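**The Lamplighters of Tornorham** is a science fiction television serial in which a retired clock repairer and her nephew travel between different versions of the same canal town. It was created and mostly written by Naa Agbenyega. Although it began as a modest late-evening filler, it grew into one of the best-loved small-budget fantasy shows of its time, and it still wins over new viewers who come across it by accident and end up watching half of it in a night.

The serial is set in Tornorham, a town of locks, warehouses and steep back streets. Each episode opens in the "first" Tornorham, where the street lamps burn yellow, and then moves to another in which one thing about the town's past has been changed. The color of the lamps tells the viewer which version they are watching, a simple trick that pays off wonderfully in the later episodes, when the colors start to mix.

## Premise

Edda Osei has closed her shop and is clearing out the cellar when she finds a lamplighter's pole that will not stay cold. Touching it to any lamp in town opens a way into the Tornorham that lamp would have lit if history had gone differently. Her nephew Corrin follows her through on the first trip, mostly by mistake, and the two of them spend the rest of the story trying to work out who made the pole and why the lamps are going dark one by one.

There are rules, and the show sticks to them. A traveler can stay only until the lamp is put out. Nothing carried through can be carried back, except the pole. And a traveler who meets another version of themselves must not tell them their own name. This last rule is broken exactly once, in "The Wrong Side of the Lock," and the scene is played almost in silence (it is also the one that fans bring up first, every time).

## Main characters

**Edda Osei** is stubborn, funny and short of patience with anybody who tries to explain time to her. She treats each new Tornorham as a clock with something stuck in it. Her habit of winding a watch that has no hands is introduced as a joke and becomes the key to the ending.

**Corrin Osei** starts out as the one who asks the questions, but the writing gives him much more to do than that. His slow friendship with the Brolbridge twins carries much of the middle stretch, and his speech to the empty market hall is a lovely piece of work.

**The Snuffer** is a tall figure in a waxed coat who puts out the lamps. The face stays hidden until the eleventh episode. For most of the run the Snuffer is heard rather than seen: a hiss, a small click, and the street goes dark.

**Madam Brolbridge** runs the lock house in every version of the town, and she is the only character who seems to remember them all. She is an ally in some episodes and a real menace in others, and part of the fun is in guessing which it will be this time.

## Production

Agbenyega first wrote the story as a radio play, and the scripts never lost that feeling. Long stretches work with the eyes shut. When the play was turned down, she rewrote it for the screen, cutting the cast and moving nearly all of the action to night, so that a handful of streets could stand in for dozens.

The lamps were the production's great pride. Each version of the town had its own set of colored gels, and the lighting crew kept a handwritten chart of which shade belonged to which episode. An error in this chart explains why the third episode briefly turns green during the chase along the towpath. Viewers built so many theories on that moment that Agbenyega wrote it into the plot two episodes before the end, to the delight of everyone who had been arguing about it.

Budget limits shaped the look in other ways too. The flooded Tornorham was made with a shallow tray of water held under the lens. The town of statues used members of the crew standing very still in plaster-dusted coats, and one of them can be caught blinking.

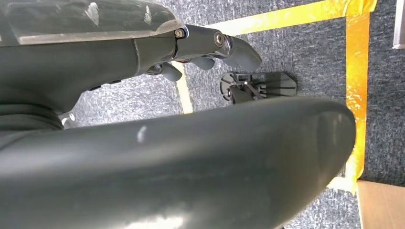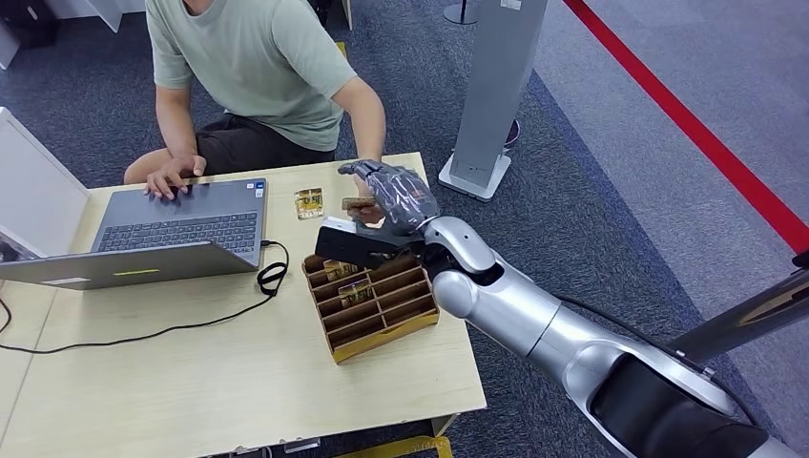
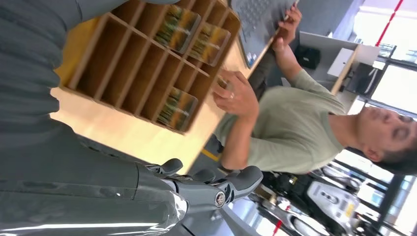 ## Episodes and structure

The story is told in two halves. The first is made up mostly of separate adventures, each with its own Tornorham: one where the canal was never dug, one where the town won a war no one else remembers, one where everybody leaves at dusk and no child has ever been told why. These are the episodes to show a newcomer. They are quick, eerie and full of good jokes, and each has at least one image that sticks.

The second half pulls the threads together. Characters who seemed to belong to a single night come back, sometimes older, sometimes with a different history and the same coat. The pace slows, and the scares get quieter and much better. "A Lamp for Madam Brolbridge" takes place entirely in one kitchen and is often named as the high point of the whole serial. It has no monster in it at all. Edda and Madam Brolbridge drink tea, each waiting for the other to admit what she knows, while the light through the window goes from yellow to blue.

The final episode, "Lot 807," takes its title from the auction tag tied to the pole when Edda first finds it. The tag is in plain view from the opening minutes of the serial, and the number turns up on doors, tickets and a tombstone along the way. Finding them all is a favorite pastime on a second viewing.

## Music and sound

The theme is played on a pump organ with a leaking bellows, and the leak was kept in on purpose. It gives the tune a little gasp at the end of every phrase, as though the instrument were trying to keep up with itself. In the second half the gasp is moved to a different beat in each episode, and in the last one it is gone.

The Snuffer's hiss was made by pressing a damp cloth to a hot pan lid. It is mixed so low on its first appearance that plenty of viewers miss it, and then spend the rest of the night listening for it.

## Reception and following

Early notices were kind but puzzled. Several reviewers wanted the rules explained sooner, and one complained that the show was too dark to see, which the fans took up as a slogan. Word spread mainly through people lending the episodes to friends, and by the time the second half aired the serial had an audience that paused, took notes and wrote in.

The main fan group, the Wick Society, puts out a newsletter called *Petstead*, named after the village that appears on every signpost in the show and is never reached. Its long-running letters page is a treat in its own right. Readers have drawn maps of each Tornorham, worked out the tram timetables and written a cookbook from the meals seen on screen, eel pie included. An all-night showing held on May 29, 2022, ran the complete serial in order, with the hall lights changed to match each version of the town, and up to 80 people were still in their seats for "Lot 807."

## Themes

Writing on the serial tends to settle on memory and on what a town owes to the people who look after it. Edda's trade matters here. She never tries to choose the best Tornorham, and when she is offered the choice she is insulted by it. Her interest is in getting each one going again before the lamp goes out.

There is also a strong thread about age. Edda is past 80 in one version of the town and barely 20 in another, and the scenes in which she watches these other selves from across a street are among the most moving in the show. Corrin never meets another Corrin. The reason for this is given in a single line in the last episode, spoken with a mouthful of toast, and it changes the meaning of nearly everything before it.

## See also

- Parallel worlds in fiction
- Radio plays adapted for television
- Fictional canal towns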